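In praise of the awkward example
March 14, 2021

If you want a machine to learn how to handle the soft, floppy, badly behaved stuff people live among, you have to go and collect examples of people handling it. Lots of them, in ordinary rooms, on top of striped bedding if that's what the room has got.
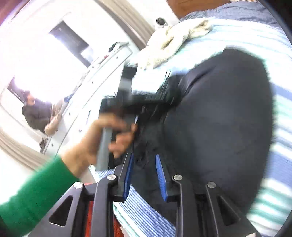
Why I've fallen for bags

I spent a good part of last August gathering demonstrations for Serra, our small project on everyday cloth and luggage, and I came out of it with a real affection for the fabric bag. A dark, soft bag is a marvellous teacher! It sags, it folds over its own opening, it hides whatever is inside it in shadow, and it never sits the same way twice. A hard box lets you get away with a sloppy grasp. A bag gives way under your fingers and then you have to decide, there and then, whether to pinch deeper or let go and come at it from the other side.

That decision is what I want on record. We hold the gripper in one hand and use the other hand as anybody would, to steady a bar or pull a bit of cloth out of the way, and some people in our field wince at this. They'd like the free hand kept out of it, the surface cleared and the background plain. I think they're throwing away the best part. Watch somebody deal with a bag at home and you'll see two hands arguing with it from the start.

The case for mess

Our first batch, which we called Brulletti, was tidy. We had one table, one lamp and a set of objects laid out on tape marks, and we gathered 3,399 short recordings that all looked like cousins. I was very proud of it. The model we trained on it was lovely on that table and hopeless on a bed.

So for the next batch, Sternari, we went into rooms as we found them – patterned covers, curtains, bright walls, people sitting about. Collecting was slower. On a good day in Brulletti we managed 96 recordings, and in Sternari I was pleased with 60. But every one of them had something in it I hadn't planned, and I'd swap a whole afternoon of the tidy sort for an hour of that.

I'll grant the other side a fair bit. Mess makes labelling harder, and a blurred hand over dark fabric can leave you squinting at the screen, wondering where the fingers end. We throw some recordings out for that. What I won't do is throw out a fumble. If the grip slips and the person tries again, both goes stay in, labelled as one attempt.

What I'd ask of anyone starting

Go to five rooms before you go to one room five times. Let the person holding the tool be a beginner for a while, and keep those early recordings, clumsy as they are. Leave the crumpled cloth where it's lying. And do some of the collecting yourself, even if your job is meant to be the software – I learned more about grasping from one week at Flirkness with a gripper in my hand than from a year of looking at graphs, and I had a far better time. We're going back for zips next.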